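Brastport 3 review: a scene randomizer that mostly stays out of my way

Posted 9 Nov 2020

I've been using Brastport for my simulated grasping work since spring, and version 3 finally got me to sit down and write something. Short version: I like it a lot, I'd pay for it again, and the docs still need help.

If you haven't run into it, Brastport is a plugin that sits on top of your simulator and shuffles the stuff you'd otherwise shuffle by hand: floor materials, lighting, wall colors, the objects themselves, and where the wrist camera sits. You write one config file, tell it how many scenes you want, and go make coffee. My last batch was 3000 scenes and it ran overnight without falling over once (version 2 used to die somewhere in the middle and take the log with it!).

The texture side is the big win for me. I train a small segmentation model that has to find the edges of whatever is in front of the fingers, and it used to cheat like crazy. Give it a plain gray floor and it looked great. Give it tile with grout lines and it happily called every line an object edge. So I went a bit wild with the marble tiles and the flat photo prints, because a print full of landscape has a ton of strong edges inside it that mean nothing at all to a gripper. 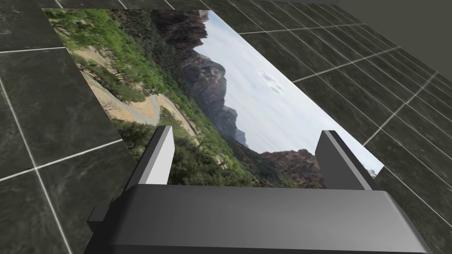 After retraining on the new batch, my false edges dropped enough that I quit filtering them in post, and that let me delete a truly ugly script. Happy day.

Now the grumbling. The camera jitter setting is in radians in one place and degrees in another, and the manual only mentions one of them. I threw away 2375 scenes before Szabolcs Tóth on the user forum pointed me to the right line (thank you, Szabolcs). The preview window is also slow. Changing one floor material takes 11 seconds to show up on my machine, and you can't cancel it.

I did try Flondevholm for a couple of weeks. Prettier menus, better shadows, but you can't lock a random seed for each object, and I need that when I'm chasing a bug in the planner.

Four stars out of five. If they fix the units and speed up the preview, I'll come back and add the fifth.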